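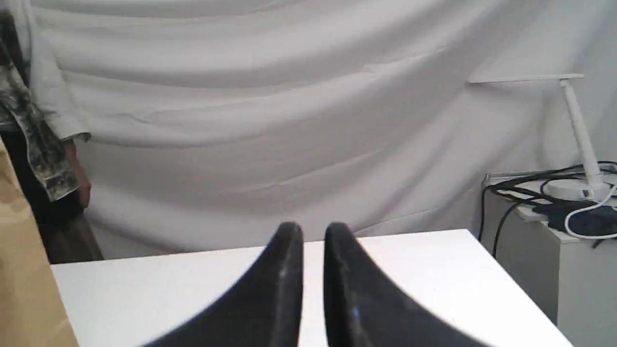 White table and cloth backdrop, Semaan building

About Zokholm

Zokholm services, repairs and calibrates weighing equipment for shops, bakeries, school kitchens and small food producers. We work on counter scales, bench scales and floor platforms. We do not sell new scales and we take no commission from those who do.

The company was set up by Đạt Diệp and Nhi Hầu, who had both worked as service fitters for a larger scale dealer. It began as a repair bench in a shared unit and moved to the Semaan building when the number of test weights outgrew the shelving. We now look after 237 scales under yearly contract, plus one-off repairs.

What we do

Most of our work is routine checking. A scale is levelled, left switched on until the reading settles, set to zero and loaded in steps up to its full capacity, then unloaded in the same steps. The reading at each step is written down both ways. A scale that reads correctly going up but not coming down usually has something touching the pan or the frame, and this is looked for before any adjustment is made.

We also carry out corner tests. The same weight is placed near each corner of the pan in turn and the readings are compared. On single-cell bench scales a large difference often means the scale has been dropped, or that stock has been stored on top of it.

Repairs are done in the workshop where possible. Common jobs are load cells, worn keypads, feet, levels, battery packs and display boards. Older mechanical counter scales are accepted, but parts for them can take several weeks and we will tell you so before you send one in.

Packaging and tare

A good share of the calls we receive as faults are tare mistakes. The scale is correct and the weight of the container has been entered wrongly, or entered once and never changed when the supplier changed. Hiếu Lò runs our half-day course on this for counter staff. It covers pre-set tare, tare by button, and what to do when the same product is sold in more than one kind of container. Paper packaging is included, as its weight can shift with the dampness of the storeroom. We suggest weighing a stack of bags together and dividing, as a single bag may be too light for the scale to resolve.

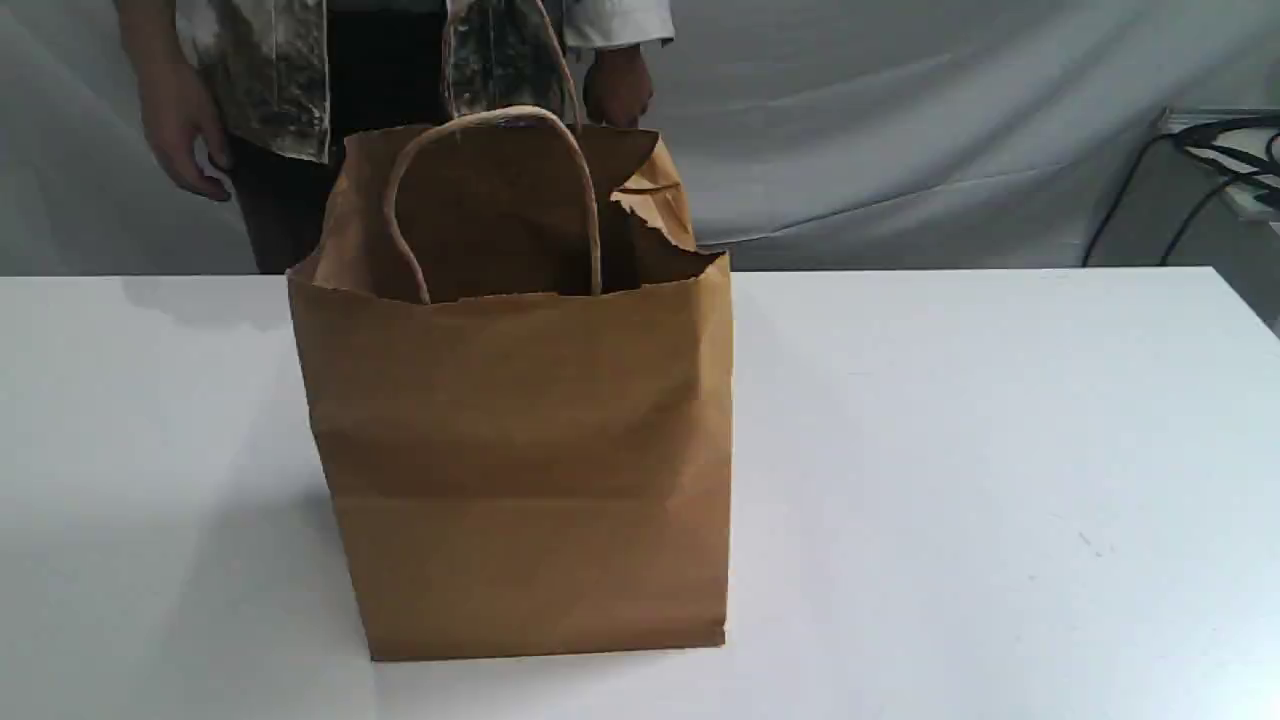 How we keep our weights

Our working weights run from small brass pieces up to cast iron blocks. Each set has its own card, kept with the case, showing when it was last compared with our reference set. Working weights are compared every six months, and at once if one has been dropped. The reference set does not leave the building.

The 100 g, 500 g and 800 g checks are used on nearly every visit to a shop counter. The 800 g load is made up from several pieces and is recorded as such on the report.

The weighing room is kept at a steady temperature, and weights brought in from a van are left overnight before use.

People

Đạt Diệp - director, platform scales and site work
Nhi Hầu - director, weighing room and records
Hiếu Lò - training, counter scales
Bảo Bạch - workshop repairs, electronics
Khoa Phí - bookings, collection and delivery

Sites

The weighing room, workshop and training room are at the Semaan building. We keep a second store at Gerkon for floor platforms and heavy weights, which has vehicle access but no reception. Please do not deliver to Gerkon without a booking.

Job records are held in Grorkix, and contract customers can ask for a login to see past reports. Reports are kept for six years.

Visits and bookings

The counter is open from 8.30 am to 4 pm. June is our busiest month and contract visits are booked first. Scales sent by carrier should be packed with the pan removed and wrapped separately. Put the power supply in the same box, labelled with the name of the shop.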